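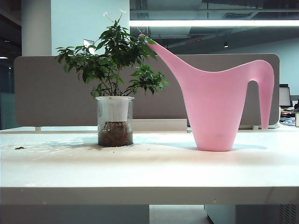

Undell Long-Spout Watering Can, Pink
Item 649
Supplied by Govstead Workplace Furnishings

Product overview

The Undell is a plastic watering can for potted plants kept on desks, shelves and windowsills. Its long, slender spout curves up and away from the body and ends in a narrow tip, which can be placed among the leaves so that water is directed to the soil. The tapered body stands on a flat base. A tall looped handle on the opposite side extends downward in a thin leg, giving the can the outline of a long-necked animal.

The can has a smooth matte finish in soft pastel pink. Plant and pot are not included.

Use with clear pots

The Undell may be used with the Evangelista range of clear plastic pots. Roots and soil remain visible through the wall of the pot, and customers are advised to check the color of the soil before adding water. Small leafy plants should be watered at the base of the stems. Pour slowly and stop when water reaches the bottom of the pot.

Care

Rinse with cold water after using liquid plant food. Wipe the outside with a soft damp cloth. Do not place in a dishwasher. Empty the can before storing it for more than 3 days.

Ordering

The Undell is sold singly and in packs of 2 or 4. Orders from offices, schools and public buildings are accepted on account. Deliveries to the Cenum business park are made on weekdays only, and a signature is required.

Items may be returned unused in their original packaging. Damage in transit must be reported to Govstead in writing, quoting the item number and the order number.

Page last revised 7 Nov 2025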